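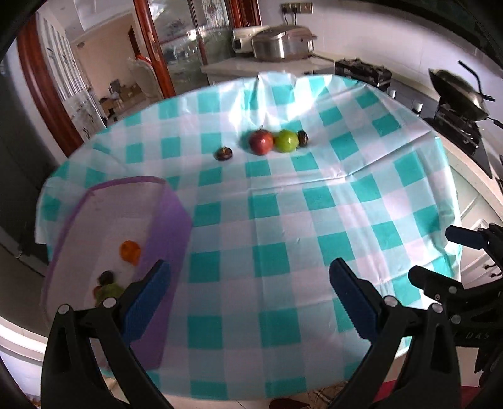 The table by the kitchen

I finished the Pongate quest at last, and I want to write down how, before I forget it. My friend Pejman Khosravi asked me three times already and I always answered him in pieces.

For those who do not play it: Brultow is an old-fashioned role-playing game with a map that does not tell you much. You get a quest, you get the name of a person, and then you walk. I have played it since May, mostly in the evening when the house is quiet. My character is a healer with a spear, which is a strange choice, and I would not recommend it to a beginner.

The quest starts in the lower harbour, with the rope seller. You must have spoken to the ferryman before, otherwise she only sells you rope. I lost one whole evening on this. She tells you that her brother went up to Pongate to repair the bell and did not come back. Say yes to her, and do not choose the answer about payment. If you ask for money she gives you 15 coins now and the good reward at the end disappears. Ghazal Rahimi wrote this to me in a comment under my last post, and I am grateful, because I would certainly have asked for the money.

From the harbour take the upper road and not the coast road. The coast road is shorter but there are crabs, and the crabs in this game are much stronger than they look. On the upper road you meet only two wolves and a man who wants to talk about his goat. You can listen to him or not. I listened, and he gave me cheese.

Pongate is a fortress with three courtyards. In the first one there is nothing to fight. Go to the well and look inside, then your journal changes and the small door in the north wall can be opened. I tried this door many times before I looked in the well, and I thought the game was broken.

Behind the door comes the part which made me angry. You have to climb the tower, and on every floor there is a lever. There are 12 floors. Some levers open the next stairs and some let the guards out, and the only help is the painting beside each lever. If the person in the painting looks at the lever, pull it. If the person looks away, search the floor for a loose stone and use that. On the seventh floor the painting is burned. Pull the lever there anyway, it is safe. I pulled it only after I saved the game and made tea.

The brother is at the top, beside the bell. He is alive but he does not believe that his sister sent you, so you need to show him the rope. It means you must buy the rope in the beginning! If you did not buy it, you can walk down to the first courtyard, where the cook sells one for 100 coins. This price is a robbery but it saves you the way back to the harbour.

Then ring the bell and stand at the left side of it. The big fight begins and the enemies come only by the stairs. With a healer it is slow. I used the fire oil on the first group and then I just healed the brother, who fights better than me. My whole fight took 1003 turns, the counter says it at the end, and I believe this is a very bad result. Pejman will laugh.

For the reward you choose between the silver bell and the coat. I took the coat. The bell calls a ghost one time each day, and I read that the ghost can also attack your friends.

One more thing about the sound. Since the last update from Stedix the music stops in the third courtyard and does not return until you load the game again. I wrote to them and received an automatic answer. If somebody has a solution please leave it in the comments.

Next I want to try the quest with the two judges in Alipour, but I am still two levels too low for it, so probably I will be killing crabs for a while.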